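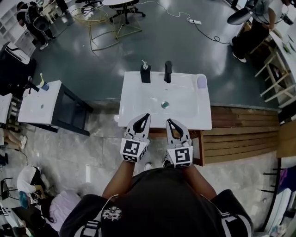 Trandar Household Water Diary: Data Card and Read Me

Version 2, last touched 2019-03-15

Hello, and thank you for opening this file before opening the spreadsheets. I know how tempting it is to go the other way round (I do it myself with other people's data, and then wonder why the columns make no sense), so please have a cup of tea and stay with me for a few minutes.

What this is

The Trandar Household Water Diary is a collection of daily notes on how families use water at home, kept by 78 households on the Trandar estate and the two streets behind it. Each household wrote down its meter reading every morning and evening, and in between they noted what the water went on: washing up, laundry, baths, teeth, the garden, the dog. We have 9 weeks of diaries altogether, starting in July, and the whole lot has been typed up, checked and put into plain comma-separated files that should open in anything.

It grew out of a much smaller idea. Bahman Safavi had been trying to work out why his own bill had crept up, and he started keeping a notebook on the windowsill. His neighbours saw the notebook and wanted one too. By the time I got involved there was a waiting list for notebooks, which is not a sentence I ever expected to write!

What is in the folder

households.csv has one line for each household. You will find the household number, how many adults and children live there, the type of home (flat, terrace, semi), whether there is a garden, and whether the washing machine and dishwasher are on the premises or shared.

readings.csv has the meter readings, two a day. Readings are in cubic metres to three decimal places, exactly as they stand on the dial. I have not turned them into litres for you, as people kept asking for one or the other and I got in a muddle. Multiply by a thousand and you are there.

events.csv is the big one, and to my mind the most fun. Each line is one use of water, with a household number, a date, a part of the day, a room, a kind of use and a free text note. The notes are left as people wrote them, spelling and all, apart from names, which have been taken out.

rooms.txt and uses.txt are short lists of the words allowed in those two columns, with a sentence on each. "Basin" and "sink" are kept apart all the way through. A basin is in the bathroom or cloakroom, a sink is in the kitchen or utility room. We had a surprisingly long evening over that one.

fixes.txt is my list of every correction made by hand. There are 233 of them. Most are nothing more than a decimal point in the wrong place, but if you find a figure that looks odd, look there first and you may well find me explaining myself.

How the diaries were kept

Everybody got the same notebook, printed for us by Gritico on nice thick paper that does not mind being near a tap. The left-hand page was for the meter and the right-hand page was for everything else. People were asked to fill in the right-hand page as they went along, or failing that at the end of the day, and to tick a small box to say which of the two they had done. The tick box is in events.csv as a column called "when_written", with the values "then" and "later". I would urge you to use it. Evening-written pages tend to have fewer entries, and the short uses are the ones that go missing: hands, teeth, a glass of water, rinsing a cloth.

Nobody was asked to time anything with a stopwatch. One or two did anyway, bless them, and where they did the seconds are in the note and have not been moved to a column of their own.

Notebooks were collected on Fridays, copied, and given back the same evening so that no one lost a day. The typing was done by me and by Banafsheh Khosravi, each of us doing half and then checking a batch of the other's. Banafsheh is a much better typist than I am, and if you come across a stray double space it is almost certainly mine.

Things to know about the basin entries

I am giving these a section of their own as they cause the most letters.

Handwashing was always going to be hard to write down. You do it without thinking, and then your hands are wet and the notebook is in the other room. Some families tied the notebook to the towel rail, and their counts are noticeably higher than their neighbours'. I do not believe they were cleaner people. There is a column in households.csv called "book_place" that says where the notebook lived, and I would look at it before drawing any comparison between homes.

Teeth are recorded as one event per person, morning and night. Whether the tap was left running is marked y, n or left blank. Please don't read a blank as "n". A blank means they didn't say, and I suspect that quite a few people who didn't say had a fair idea of the answer.

Shaving, rinsing out a paintbrush, washing a jumper by hand and filling a vase have all been put under "basin, other". If you need them separated, the free text will get you most of the way.

Single-lever taps and pairs of separate taps are not told apart in this version. I am sorry about that. Several readers have asked for it, quite rightly, as it does seem to make a difference to how long people wait for the warm to come through. If we do another round it will be the first question on the form.

What is missing

Quite a lot, I am afraid, and I would rather tell you now than have you find out on page forty of your dissertation.

Two households moved away part of the way through. Their diaries are kept up to the last full day and they have an "m" beside their number.

Leaks are not in events.csv at all. If a home had a dripping tap or a running cistern, you will only see it as a gap between the readings and the entries. A night reading that climbs while everybody is asleep is a fairly good clue.

Holidays are marked where we were told about them. A long run of identical readings with no note is probably a holiday we weren't told about.

Garden use is all over the place. It was a dry start and then a very wet finish, and a hose left on a lawn for an afternoon will swamp everything else on the page. For most purposes I would leave the garden out and look at it on its own.

Lastly, these are people who volunteered to write down every bath they took, and I am very fond of them, but they can't stand in for the whole country.

Privacy

No names, addresses or telephone numbers are in any file. Household numbers were drawn out of a biscuit tin and have nothing to do with house numbers. We also took out mentions of medical matters, and anything in the notes that would let a neighbour recognise a neighbour. That last part took longer than all the typing, as people do write in the most wonderful detail about who came round and what they left in the bath.

If you took part and would like your pages removed, just get in touch with the number inside the front cover of your notebook and it will be done, with no questions asked.

Using the files

You are welcome to use all of it for teaching, study, local projects or plain curiosity, and to pass it on, so long as this read me goes along too. If you publish something, please mention the Trandar Household Water Diary and the version number. A copy of whatever you make would be lovely. We keep them in a folder at the Ahmadpour reading room, and the diary keepers do come in and read them.

Please don't use the files to work out what any one family ought to be paying, or to sell anybody a water softener.

For beginners, Banafsheh suggests starting with a single household and a single week. Add up the entries for each room, put them beside the change in the meter, and see how far apart they are. It teaches you more about the data in half an hour than I have managed in this whole document.

Changes since version 1

The dates in readings.csv are now all year first, then month, then day. In version 1 they were a mixture, for which I can only apologise.

The "room" column used to allow "bathroom" on its own. Every one of those has been gone through again and split into basin, bath, shower or toilet, going by the note. Where the note didn't help, it now says "bathroom, unclear".

A copy of the files is also held on the Fastora shelf for anyone whose connection struggles with the main download. It is the same data, though the shelf is only refreshed now and then, so do check the version number at the top of the read me you have been given.

Corrections are always welcome, and small ones most of all. Please give the household number, the date and the file name, and I will add your fix to fixes.txt with your initials beside it, unless you would prefer I left them off.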